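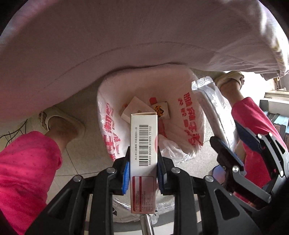 I have lived in this country for 12 years, and I still think that shops make it too hard to return things. Last August I bought a lamp from Renodero. It was the wrong size. To send it back I had to fill in a form with 27 questions, and one of them asked me how I felt.

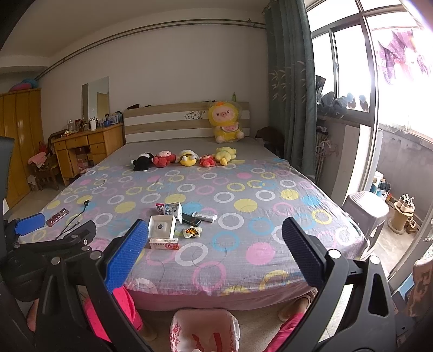 My mother always returned things by walking to the shop and speaking with a person. It took her five minutes. I do not ask for the old days again, but I would like a phone number and somebody who picks it up. Stusia, a much smaller shop, still has this. I pay a little more there and I don't mind it.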